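Reading Lives, Unit 3: The Biographer and the Quiet Subject

Welcome back, everyone! Before we get to Carmela Fiore's life of the shipping reformer Bortolotti, a word on quiet subjects. Bortolotti left 1379 letters, and hardly one says what he felt about anything (he is wonderful on the price of rope). Fiore has to build the man out of habits and other people's memories, and I do think she manages it, though the Delomstead chapters drag a little and you may skim them. 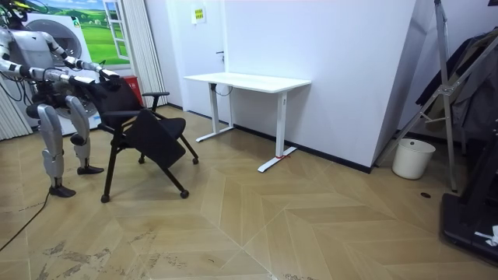 Humanoid robot with both hands on the back of an office chair.

Leonardo Martinelli's older biography, which many of you will find on your parents' shelves, goes the other way — he guesses freely, and he's great fun to read. Keep both books open side by side if you can, and mark the places where one author is certain and the other isn't.

For next time, please read the first 40 pages of Fiore and the Hestance letters, and bring me one paragraph where you felt you'd met the man.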